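August
By K. Baranauskienė
Reading time: 5 minutes

The Green Cloth

My aunt left me the cloth and my cousin got the house. I thought it was fair at the time. The house was in Jimdale, two hours from anything, and the stumps had gone on the north side so that a dropped pea would roll from the stove to the back door. My cousin sold it before winter to a couple who wanted goats.

The cloth came in a tea chest. It had been the stock of her shop, or what was left after the shop closed, and most of it was green. She had bought the green from a mill in Hemel that was going under. The man on the phone had told her 87 metres and she had said yes before asking the colour. When it arrived there was pale green and dark green and nothing else, and she spent the rest of her working life trying to get rid of it.

Everyone in Jimdale had some. There were green curtains in the hall and green aprons at the butcher's. One year the whole under-nines netball side ran out in green bibs and lost to a team in white. When I was sent up there for the school holidays I slept under a green bedspread and ate off a green tablecloth, and I remember asking my mother on the phone whether we were poor. She said no, we were fine, it was only your aunt who was silly.

I didn't open the chest for a year. I had a flat then with one cupboard, so the chest stood at the end of the bed with a lamp on it. When I did open it I was looking for something to cover the window, as the people across the road had put in a light that came on whenever a cat went past.

On top was the pale green, folded small. Under that was the dark. Between the two was an envelope with my name on it and two thousand dollars inside, in fifties, held with a hair elastic that had perished and stuck to the outside note.

There was also a piece of paper. I expected a letter. It was a list in her capitals.

WASH COLD.
DO NOT LET THEM TELL YOU IT IS BLUE.
THE DARK ONE FADES IF YOU HANG IT WEST.
PAY PRURKETTI.

I rang my cousin and asked who Prurketti was. He said it sounded like a pasta. He asked if there had been anything else in the chest and I said cloth.

It took me some weeks to find out. Prurketti wasn't a person any more, if it ever had been. It was a haberdasher's on the main street in Hemel, wedged between a chemist and a place that fixed mowers, and the name was painted on the glass in letters that had been touched up by someone with a different idea of the letter R. I drove over on a Saturday with the envelope in the glovebox and both pieces of cloth on the back seat, in case they were needed as evidence.

The woman at the counter was a bit older than me. She was winding ribbon on to a card and kept winding while I explained. I said my aunt had had a shop in Jimdale and had bought a lot of green, and that she seemed to have owed them money.

"For the green?" she said.

"I don't know. It only says pay."

She went out the back and I heard a drawer, then another drawer, then a long talk with somebody who didn't speak loudly enough for me to follow. When she returned she had a ledger with a broken spine. She turned it round so I could read it. My aunt's name was there, and the name of the shop, and beside it the sum of $2000, lent, with a date from before I was born. There was no mention of cloth at all.

"That was my father's writing," she said. "He used to go over to Jimdale on Thursdays. We thought he had a supplier."

Neither of us said anything for a while. A boy came in and bought a zip.

I put the envelope on the counter. She looked at the perished elastic and didn't touch it.

"Did she leave anything else for him?" she asked.

I went out to the car and brought in the cloth. I hadn't planned to. I laid the pale one flat over the cutting table and she took the dark one by its corners and hung it from the rail behind, where they pinned up the patterns. It didn't hang straight. It had been folded so long that it had forgotten how, and it came down in waves. 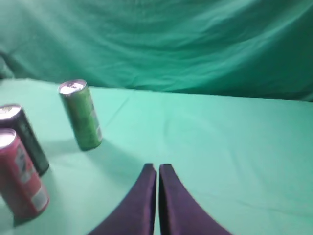 The two greens, pale in front and dark behind.

"It's nearly blue," she said.

"I've been told not to listen to that."

She laughed then, a short one, and went and put the kettle on. We drank the tea standing up. She told me her father had worn a green scarf every winter until the moths had it, and that her mother had never once washed it for him. I told her about the pea and the back door.

She kept the dark one. I took the pale one home and washed it cold. It covers the window well enough, although the light across the road still shows through when there is a cat.

Related items
The Goats at Number Four
Rain Gauge
What the Butcher Kept
A Room in Hemel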